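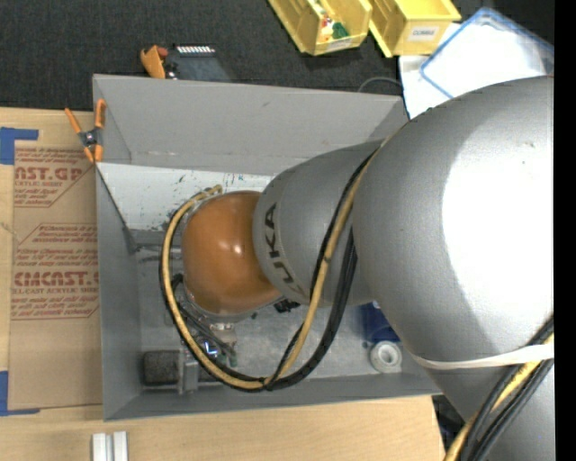 Grey box on the bench

Ticket: Label sheets print one row too low after the first page
Opened by: Anatole Tanguy
Product: Binbridge (stock labels module)
Status: Solved
Priority: Normal

Anatole Tanguy -- Monday, 9.12

Morning all! First of all, I love the new label designer. I spent most of the weekend playing with it and our shelves have never looked so good. One thing is driving me up the wall, though.

We keep 1,488 part lines in the Jerkonham store and I'm relabelling the lot before the November stocktake. Page one of every print run is perfect. From page two onwards the text creeps down, so by the bottom of the sheet the part number is sitting on the gap between two labels. Same stock of sheets, same printer, same tray as always.

Already tried:
Turned the printer off and on
Fresh pack of sheets
Printing from the other office computer
Setting the top margin to zero (this made page one wrong as well, so I put it back)

Binbridge support -- 10.40

Hi Anatole, thanks for the kind words, they've been passed on to the people who built it. Could you tell us which sheet template you picked, and whether you print straight from Binbridge or save to a PDF first? If you have a PDF of a bad run, please attach it.

Anatole Tanguy -- 11.05

Straight from Binbridge, template "Lacroix 24 tall". I've now saved one as a PDF too and it's wrong in there as well, so I think the printer is off the hook! File attached, 3 pages. Look at the second one, last row.

Binbridge support -- 11.52

That's a really useful test. The drift is in the PDF, so we can leave the printer alone. Can you open Templates, click the pencil next to Lacroix 24 tall, and read us the value under "Page gap"? Please also check whether "Carry header" is ticked.

Anatole Tanguy -- 12.20

Page gap says 2 mm. Carry header is ticked. I don't remember ticking it, but I clicked on pretty much everything on Saturday so I won't swear to it.

What does it do? There's no header on my labels.

Binbridge support -- 13.31

Carry header saves space at the top of each following page for a title line, even if the title is blank. With the gap added on top, you get exactly the creep you describe. Please try this:

Untick Carry header
Set Page gap to 0
Press Save as copy, and give the copy a new name (the built-in templates go back to their old settings when the module updates)
Choose the copy and print a short run on plain paper, then hold it up to the light against a label sheet

Anatole Tanguy -- 14.18

YES! Ran the whole Brevau range, 158 labels, and every single one is bang in the middle. Plain paper first as you said, then the real sheets. Last row of the last page is as neat as the first.

I've called the copy "Jerkonham shelves" so the others know which to pick. The hold-it-to-the-light trick is going on the wall by the printer, what a time saver.

One small wish while I'm here: could Carry header be greyed out when the title box is empty? I'd never have found it on my own. And a preview of page two would be brilliant -- at the moment the preview only shows page one, and that was the page with nothing wrong with it.

Binbridge support -- 15.02

Great news! Both ideas are now logged as requests and linked to this ticket, so you'll get an email if either gets picked up. I can't promise a date. We've also added a note about Carry header to the help page on label drift.

Happy for me to close this one?

Anatole Tanguy -- 15.09

Please do. Back to the labels, I've got all the small fixings drawers still to go and I'm quite looking forward to it.

Ticket closed by support -- 15.11
Cause: template setting
Fix: Carry header off, page gap 0, saved as copy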